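Course: Keeping Food Safe at Home and in Small Kitchens
Handout for week 3, Wultbridge evening classes
Prepared by Manouchehr Kermani

Please read this handout before Thursday. Last week we spoke about bacteria in general, and I promised that this week we will be more practical. The subject is cold storage and leftovers. I have kept the old numbering of the sections, so they agree with the notes from the first term.

## 3.1 Why cold helps

Cold does not kill most bacteria. It makes them slow. This is the point which students forget most often in the written test, so I repeat it: food which was unsafe before it went into the refrigerator is still unsafe when it comes out.

The temperature inside should be 40 °F or lower. The number on the dial is usually not a temperature at all, only a setting from weak to strong. Buy a small thermometer, put it in a glass of water on the middle shelf, and read it the next morning before anybody opens the door.

## 3.2 Warm and cold places

The air inside one refrigerator is not the same everywhere. In many models the lower shelves at the back are the coldest, and the door is the warmest part, for it meets the room air every time it is opened.

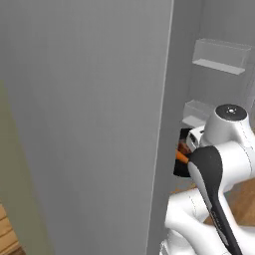 Milk and eggs belong on an inner shelf. Mustard, jam, pickles and bottled sauces can stay in the door, as they contain enough acid, salt or sugar to tolerate small changes. Raw meat and fish go on the lowest shelf, in a dish with sides, so that the juice cannot drip on salad or cooked food.

Do not pack the shelves too tightly. The cold air must move between the containers. A student from Beddoe told us in October that her vegetables froze at the back while her yogurt was warm at the front. She had put a large tray against the air opening. After she moved the tray, the problem was gone.

## 3.3 Cooling of cooked food

The general rule is two hours. Cooked food should not stand at room temperature longer than this, and on a very hot day (above 90 °F) only one hour.

Many of us learned from our parents that hot food must become completely cold on the stove before it is stored. With the modern refrigerator this is not necessary, and with a deep pot it is a risk. The middle of a big pot of soup stays warm for many hours. Please use this method:

1. Divide the food into shallow containers, not more than 2 inches deep.
2. Leave the covers a little open until the steam has stopped.
3. Close the covers and write the day on each one.
4. Put the containers in the refrigerator with space between them.

For rice be extra careful. Its spores survive cooking, and the poison they can later produce is not destroyed by heating again. Spread the rice thin and cool it quickly.

## 3.4 Serving leftovers

Most cooked leftovers keep for three to four days. Heat them until the middle reaches 165 °F, and stir once or twice if you use a microwave, because it heats unevenly. Soups and gravies should boil.

Take out only the amount which will be eaten, and return the rest to the cold immediately. Use a clean plate for the heated food. A plate that carried raw chicken must be washed with hot water and soap before anything cooked is put on it.
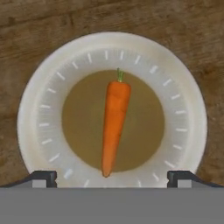
## 3.5 Homework

Measure the temperature of your refrigerator in the morning and in the evening, for 3 days. Write down where the thermometer was standing. We will compare the results in class, and the group from Flundport will bring theirs also.

Optional: read pages 16 to 25 in the course book, the part about freezing.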